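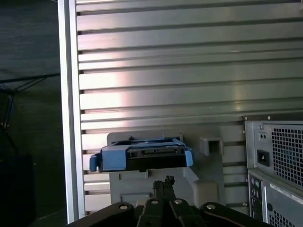

Working a shift on the drive removal cell

These notes are for bench staff at Doltach moving over to the robot cell for desktop towers. The arm now takes out the hard drives. You still open the cases, sort the parts and deal with anything the arm can't finish.

Before you start

1. Take the side panel off and set the tower in the fixture.

2. Check that the drive is in a blue caddy. Towers with screwed-in drives go back to the hand bench.

3. Load the recipe for that case type and press start. Stay outside the marked line while the arm is moving. It grips the drive and caddy together.

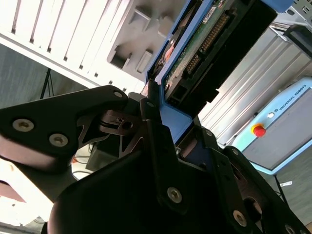

If the arm stops

Wait 4 seconds, then read the fault code. Code 11 means a cable is in the way of the bay. Pause the cell, move the cable aside by hand and resume. Don't pull on the connectors, as the boards are tested later. 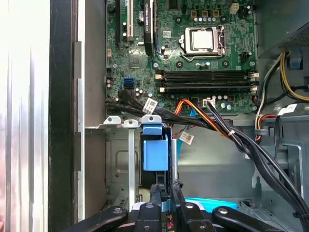 Any other code goes to Nhi Doãn, who keeps the fault log. Write down the tower number as well.

What changes in your day

Expect some 27 towers a shift. There is less lifting and more checking, and the two jobs swap at the mid-morning break. Hand bench rates stay the same until December.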